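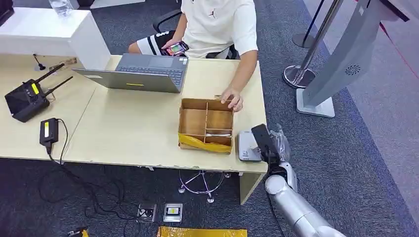
I think people should send more postcards, and I think the price of a stamp is a poor excuse for stopping. My aunt, Shahla Asadi, kept every card she was ever sent. When she moved out of her flat in May we found 179 of them in two biscuit tins, the oldest from a cousin's holiday in Flilurari. Most say very little. The food is good, the bus was late, see you soon.
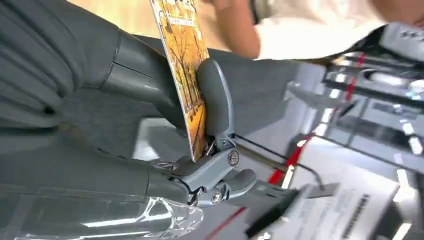

A message on a phone costs nothing and gets treated that way. I have sent up to 500 in a month and could not repeat one of them. A card has to be picked, and the picking says something. Bare trees on golden ground, with a thin white border down the side, would suit my aunt very well, as she likes autumn and can't stand beaches. My brother would get a tram. The shop in Vasilakis where I buy mine has put its prices up twice and I still go.

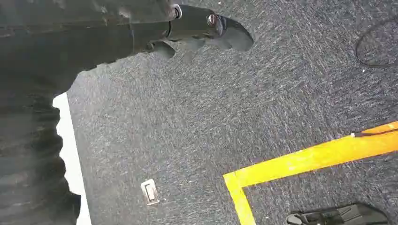 What to write

Keep it short. Say where you are and one thing you ate. I wrote 23 cards last year and the longest had four sentences.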